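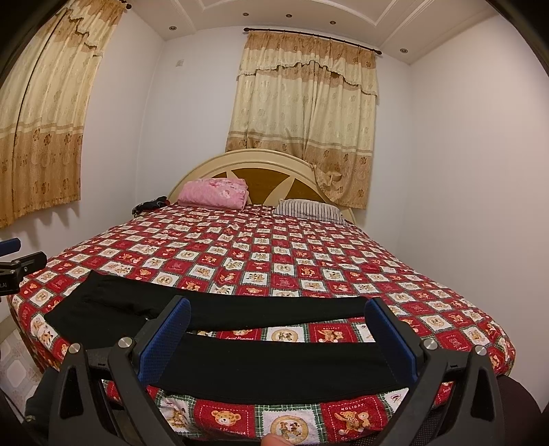

Olstead arched headboard, cream with honey-brown center panel, on a made-up bed.

Olstead Arched Headboard

The Olstead is a bedroom headboard with a rounded top rail and a warm honey-brown wooden panel set into a cream surround. Pale diagonal slats spread across the panel in a fan shape. It suits rooms that already have some color in the bedding. The cream goes with plain sheets, stripes or a printed quilt like the red and white teddy bear patchwork shown.

The headboard comes on its own. Mattress, quilt, pillows and curtains are not included.

Size and weight

The top of the arch is 5 inches higher than the two ends. Shipping weight is 82 pounds for the largest size, so plan on two people to carry it upstairs. Smaller sizes weigh less, and the weight is printed on the carton label.

Fitting

The headboard bolts to a standard bed frame with the hardware in the bag taped to the back. There are 12 bolts in the bag. Start them all by hand before you tighten any. If your frame has slots instead of round holes, order the Cellow adapter plates, sold in pairs.

If you have curtains behind the bed, leave a gap so they can hang straight. Check that a window behind the headboard can still be opened before you choose your final position.

Bedding

Pillows can rest against the panel. A thick blanket folded at the head of the bed will cover the lower part of the fan, so keep it to one side if you want the pattern to show. If you lay out dark clothes on the bed, shake off any lint before you pack or wear them. A fluffy blanket will shed for the first few washes.

Care

Dust with a dry cloth, working along the slats from the center out. For marks on the cream finish, use a damp cloth and dry it right away. Do not use wax or spray polish on the cream parts.

Ordering

Made to order by Jirnia. Orders placed after 2/20/25 ship in March. The matching footboard and the Thân nightstand are ordered separately and may arrive on a different truck. Returns are accepted in the original carton with all hardware.

Contact Jirnia | Copyright Jirnia. All rights reserved. | Back to top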